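Tabletop Tips: Getting a Pick-and-Place Routine to Behave

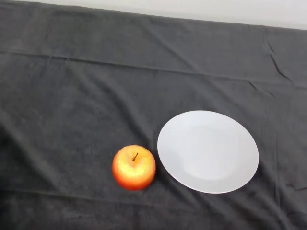
Apple and white plate on a dark gray cloth.

Start with one object and one target. If the planner can't put an apple on a plate, a full table won't help you find out why.

Use a matte cloth. Shiny tabletops throw reflections that the depth filter reads as holes. Dark gray works well under white dishes – under black ones, switch to something pale.

Creases matter more than you'd think. Our segmenter in Evora kept reporting a ridge in the fabric as a thin object. Raise the minimum height to 9 mm before you reach for the iron.

Leave a gap between items. When two things nearly touch, the mask tends to join them. If you want that case in your tests, save it under its own name so it doesn't get mixed in with the easy ones.

Fit the plate rim as an ellipse, then take the release point from its center. The bounding box center drifts when the camera is tilted.

Plan the approach from above, and set the release height separately for each dish. A shallow plate and a soup bowl should not share a number.

Run 30 trials before changing a setting, and change one setting at a time. Keep the logs from failed runs. Beddoe users can replay them at quarter speed with the planner window open.

Wash the cloth without fabric softener.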